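Noselari Lounge Pants

Item 58-N. Sizes 4 to 40, in gray and one other color we keep meaning to photograph.

These are pants for people who have finished going places. The jersey is soft, the pockets hold a phone or six crackers, and the drawstring is sewn in at the back so the washer can't eat it. Hoi-yan Choi wore the sample pair through all of January and gave it back only when asked twice. 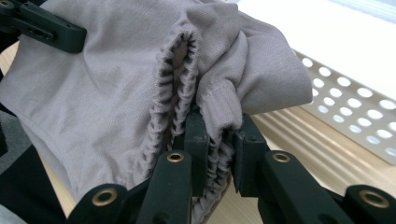

Care

Wash cold, inside out. Tumble low. Ironing is allowed, but we'd worry about you.

Shipping and returns

Orders over $40 ship free. Unworn pairs can come back within 58 days. Pairs with cracker crumbs are yours.

Goes with

Aston robe
Fukar slipper socks
Bachmann blanket, the big one

Page updated 2021-07-15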